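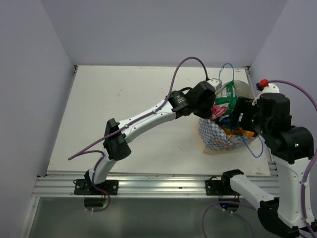 A filled shopping bag between the two arms of the Vevgate packing bench.

Catríona Cronin has been asked to buy a lot of robots. She ran the back end of a grocery pickup business for years, and now she advises small shops on what to spend money on, so the sales people know her number. When Vevgate offered her a month with its two-arm bench, she said yes and told them she would probably be rude about it.

"They sent me a brochure that said 'ready for your counter,'" she says. "My counter has a register on it. Where is this going?"

The bench takes up a good deal more room than the word suggests. Two white arms with black joints are bolted to a metal rail along the front of a white table, and the purple cables are held to them with cable ties. Cronin brings up the ties before I do.

"I don't mind a cable tie. I've fixed worse with worse. But you're asking shop money for this, and the first thing my clients will ask is what happens when a cable snags on a coat sleeve. I asked Vevgate. I got a very long email."

Her complaint about the demos is that they use boxes. Boxes are easy, she says. Her clients use soft bags with cord handles, the checkered kind people bring back week after week, and they fill them with shiny packets that slide around.

"A bag has opinions. It leans. The handle flops over onto the table and now it's in the way. Show me that, all day, on a Sunday, with a line out the door."

Did it manage? She wobbles her hand. By her own log she ran 1,428 items over the month, and she won't give me a success rate because she doesn't think hers would mean much to anyone else. Flat packets went better than round tubs. The software, which Vevgate calls Clistel, wanted a restart more often than she liked, and some 30 minutes of setup each morning never got any shorter.

"A teenager takes 2 minutes to learn to bag groceries. Eggs on top. Done."

I put it to her that teenagers are hard to hire. She agrees, and says that is the one part of the pitch she can't wave away. A client of hers in Ham has had a bagging job posted since June.

"So I get why he wants it to work. I want it to work. I just don't want him to be the one paying to find out."

She has a second quote in her inbox, for a one-arm kit called Stirkach that costs less and needs somebody to hold the bag open. She hasn't tried it and isn't in a rush.

"If somebody's standing there holding the bag, they can put the chips in it."

Vevgate wants the bench back next week. She has asked for a price on a longer lease, with service calls included and in writing, and she's still waiting.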